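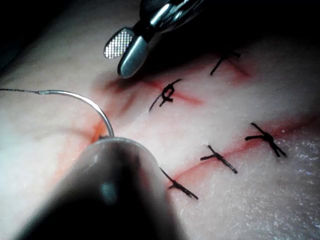
Practice skin pad, upper incision, black sutures tied.

Mostance Supply Cabinet, Tall Model
For clinical skills rooms, teaching labs and dry storage areas

The Mostance is a lockable steel cabinet for suture packs, gloves, dressings, practice pads and small instruments. It is made by Flinar and sold with the drawer set fitted. The cabinet stands 1,789 mm high with the feet fully lowered. It ships assembled on a pallet and must be moved upright.

Standard fittings
Drawers: 6, full extension, soft close
Adjustable shelves: 2, behind the upper door
Lock: single key, upper door and drawers together
Finish: powder coat, light gray
Feet: threaded, adjustable from inside the base
Warranty: 3 years on frame and drawer slides

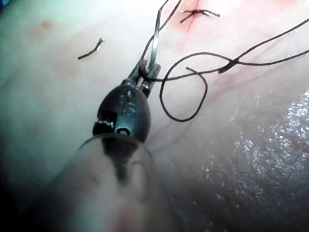 2 min read

Setting up
Place the cabinet on a hard, level floor. Carpet tiles should be lifted under the feet. Open the bottom drawer fully, lift it off its slides and set it aside to reach the foot adjusters. Turn each foot until the door hangs square in its opening, then refit the drawer and check that every drawer closes under its own weight for the last part of its travel.

The wall bracket is not optional. With several loaded drawers open at once the center of gravity moves forward of the front feet. Screws for solid walls are in the accessory bag; fixings for stud walls are not supplied.

Loading
Put heavy items low. Fluids and boxed gloves belong in the bottom drawers, and suture packs in the upper ones, standing on edge with the label strip facing up. Drawer dividers slide in from the back - do not force them from the front, as this bends the retaining lip. 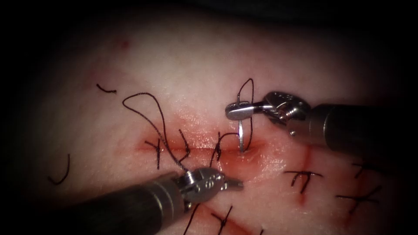 Dividers can be ordered separately in short and long sizes. The short size fits across the drawer, the long size front to back. Label holders clip to either.

Cleaning
Wipe with a damp cloth and mild detergent. Alcohol wipes are safe on the powder coat but will cloud the clear label holders over time. Do not spray into the lock.

Parts and ordering
Replacement keys are cut to the code stamped on the lock face. Send the code with the order. Drawer slides are sold in pairs. The older Gundia cabinet uses a narrower slide and its parts do not fit.

Orders and delivery dates: Angelica Dumlao, Pangilinan sales desk
Spare parts: Consolacion Marquez
No deliveries on Saturday. The warehouse is closed for stock count in August.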